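Category: Student Work > Writing for Media > Term Reports

Learning to Write an Obituary: My Project Report

For my term project I picked obituary writing, and I'll admit I thought it would be the easy option. You get the dates, you get the family, you're done! I was very wrong, and this report is mostly about how.
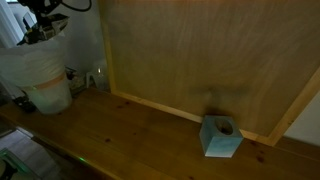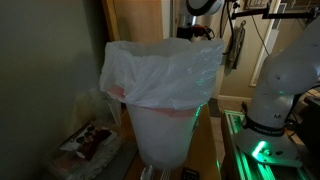

Wood, plastic, a bit of green light.
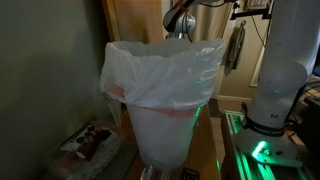 My main piece was on Gauthier, the retired editor of the Edgate paper, who died this spring at 90. I started with a pile of clippings from the Rarnmont library and a first draft that was far too long. My instructor's rule was to cut anything you could say about any other newspaper editor, so out went "beloved," out went "tireless," and out went a whole paragraph about the changing times. By the second week I could have filled a bin like the white one with the folded-over bag, just with adjectives. What I had left was thin, and that scared me a little, but it was finally about one person.

The opening sentence took me the longest. A news obituary has to say who died, why readers should care and how old the person was, and it has to do all that without sounding like a form. I wrote 12 versions. In most of them I had crammed in the awards first, and the best one (I think) starts with the flood edition, which Gauthier typed up and printed in a church basement when the office was under water. The awards moved down to the fourth paragraph and they're fine there.

Then there was the checking, which I really underestimated. One clipping said Gauthier ran the paper for 49 years. The family said it was less, because of a long break in Dramercombe teaching high school, and they were right – I found the farewell notice on microfilm. I also had the wrong middle initial until two days before the deadline. I still feel a bit sick about that one, since it's exactly the kind of mistake a family keeps in a drawer forever.

Calling the family was the part I dreaded, and it ended up being my favorite. I had a list of questions and used maybe half of them. People want to talk, and they remember odd, great things, like the green ink and the terrible office coffee.

My final draft came in at 62 lines, a little over the limit, and I lost points for it. I'd cut the second quote now. I'd also call the family first next time and go to the library after, so I'd know what I was looking for.

This site uses cookies. Accept | Learn more

Contact the department | © 2019 Rarnmont College Student Projects | Back to top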